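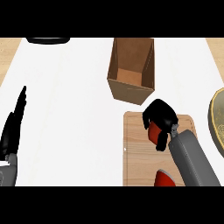
House rules for simulated work have been on our to-do list since before the newsletter had a name, and the reason they stayed there is that everyone believed they already existed. They did, sort of. They lived in four chat threads and a text file called rules_new_old. The first thing we did this spring was sit down with a two-armed kitchen task and ask what a person would need written next to it before they could repeat the result without calling one of us at dinner. Take the right arm, with something red held against the cutting board and a second red piece lower down on the same board. Is the task "move the red piece" or "move both red pieces"? Does it matter which one goes first? Is the cardboard box a destination or scenery? And the left arm, way over on its own side with a great deal of white table between it and the board: is it waiting for its turn, or does the policy not know it has one? Three of us wrote down our answers separately. We got three different tasks, each described with total confidence.

So, the rules. They are now at version 9, which should not be read as a sign of maturity. Versions 2 through 6 were mostly arguments about the word "success." As of 18 Jun 2021 they apply to everything run under the Woltelau project, and to anything borrowed from Nyaga that we plan to show another human being.

Rule one: write the task sentence before the run

Every simulated task gets one sentence, in plain words, saying what has to be true at the end. It goes in before the first episode. If you find yourself editing the sentence after looking at the results, you have invented a new task, and it gets a new name and starts from zero. We are aware that this is annoying. We were annoyed by it all through May.

The sentence has to name every object that counts and say what happens to objects that don't. "Put the fruit in the bowl" fails on both ends if there is more than one piece of fruit or more than one thing a reasonable person might call a bowl. "Tidy the table" is banned outright. Tidy is a matter of opinion, as anyone who has shared our supply closet knows.

Rule two: idle arms have to be declared

If a setup has two arms and the task needs one, say so, and say what the other one is supposed to do. Holding still is a fine answer. "Whatever it likes" is also an answer, but then you can't use those runs for a two-arm claim, and somebody will try.

The reason this got its own rule is Punerano, our older benchmark set. We went back through 400 of its recorded episodes and found a good many where the second arm drifted, bumped something and drifted back, and the run was scored a success because the scoring script only looked at the first arm. Technically correct. A waiter who brings the soup and knocks over the lamp has also technically brought the soup.

From now on, contact between an idle arm and anything at all is logged. It doesn't fail the run unless the task sentence says it does. It does show up in the report, on its own line, where people can have feelings about it.

Rule three: a grasp is not a hold

We had been using these as the same word. They have been separated.

A grasp means both fingers are in contact with the object. A hold means the object stays between the fingers for the full hold time with the arm moving. A single still can support the first on a good day and can't support the second on any day. If you put a still in a slide deck, caption it with the word you can defend. Please stop writing "robust grasp" under pictures. A picture has never been robust.

Pressing something against a surface gets its own label, "pinned," because simulated objects are very forgiving about being squashed into things and real ones have juice. Pinned time doesn't count toward hold time. This changed some numbers. You may notice that the bar chart in the hallway has been taken down. It is being redrawn, shorter.

Rule four: keep the seeds, all of them

The random seed for every episode is saved, including the ones that went badly and the ones you meant to delete. A result reported without seeds is listed as "anecdote" in the shared sheet. This is a dropdown option now. It took ten minutes to add and has done more for our record keeping than the training session did.

For a headline number you need at least 210 episodes per condition. People have asked where 210 comes from. It was 200, and then there was a long discussion about warm-up episodes, and the extra ten are what was left standing when everyone got hungry. If you have a better-argued number, send it in with the argument attached.

Rule five: objects at the edge of view count as objects

If a bowl or a pot is only partly in the camera's view, it is still in the world and the arm can still hit it. Either it is in the object list with its full position, or it is removed before the run. What we can't have is a thing that exists for the physics and doesn't exist for the paperwork. We had a Skerlow run in which an arm took a strange little detour on every episode, and the author of this item spent most of a week writing up what looked like clever path planning. It was going around a pan that had been left out of the list. The write-up is available on request, and requests will be refused.

Rule six: say what's fake

Reports on simulated work must say "simulated" in the first paragraph and again in the caption of any picture used outside the group. Rendered wood grain has gotten good enough that visitors ask where we bought the table. We used to find this flattering. Then a rendered picture made it into a safety review for physical equipment, and the reviewer asked, quite fairly, where the emergency stop was.

Along with that, list the things your simulator doesn't do. Most of ours don't do slippery. None of them do sticky in a way you'd want to bet on. If your task depends on friction, give the values you used and where you got them. "Default" is allowed as an answer so long as you write down what the default was, since it changes between releases and the release notes tend to mention it under "minor."

Rule seven: nothing crosses over on a number alone

A policy doesn't move from simulation to a physical arm because its score is high. It moves when the form is filled out, the speed limit is set to the low setting, and a second person has watched a full set of failures. Failures, please. Everyone has already seen your successes, several times, at lunch.

The second person can't be someone who wrote the policy. They also can't be someone who was standing next to the person who wrote the policy and nodding. We tried to put that into formal language and gave up, so it's in there more or less as written above.

What we left out

There was a proposal to set a standard layout for every tabletop task, with fixed positions for each object. It lost. Fixed layouts are wonderful for comparing runs and terrible for finding out whether anything was learned, and we have a drawer of policies that can pick up a mug anywhere in the universe provided it's in the usual place. The compromise is that each task now has one fixed layout for comparison and a set of shuffled ones for the truth, and both scores get printed side by side, same font size. The font size is in the rules. Guess why.

We also left out anything on naming files. We know. The text file called rules_new_old has been archived under that name as a monument.

How the old results are being handled

There are 4,000 or so episodes on the shared drive recorded before version 9. Nobody is being asked to rescore them all. If you cite an old run in anything new, you rescore that run first, under the current wording, and you use whatever comes out. If the recording doesn't have what you need for rescoring (Punerano logs from before the switch often lack finger contacts), then it can't be cited as anything stronger than an anecdote. See dropdown.

Two tasks have been through the process so far. One kept its score. The other lost enough that its author asked whether the new rules could start a little later. They could not, and the author, who is also writing this item, has accepted the outcome with moderate grace.

The full text is in the Woltelau folder, along with the blank form and a filled-out copy to crib from. Comments go in the margin of the shared copy until the end of the month. If your comment is longer than the rule it's attached to, book a room.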